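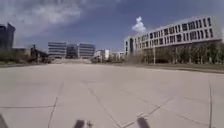
Can a robot take over the household errands yet, like bringing a parcel home or hauling out the trash? Parts of them, sure, as long as a person stays close enough to step in when the machine gets stuck.

4.2 Getting there and back

I used to think the carrying would be the hard bit of an errand. Then Catinca Ghiță and I spent September running Canis through parcel trips, and I changed my mind (she never thought so in the first place!). The walking is mostly fine. Open paving like the plaza in Figure 1 gives the planner long, clear lines to work with, and our route code, Wemetti, is happy to go straight across.

Figure 1. Open ground on the errand route, with sunlit concrete slabs and a white building with a curved facade on the right.

Doors are another story. We logged 2,000 trips, and the messy ones nearly all went wrong in the last stretch – a heavy door, a doormat, a parcel left leaning on a wall. Two people had to be on call for every session, so I can't claim we saved anyone any work. Ferhat Tekin keeps asking me whether I'd let it fetch my own groceries. I would, but I'd leave the eggs off the list.

Shop-floor runs at Fekholm went better, I think mainly thanks to the wide aisles and the doors that open by themselves. We get into those in Section 4.3, along with the Rusu gripper and its trouble with plastic bags.

14 shares | 2 comments
Contact | Copyright | Back to top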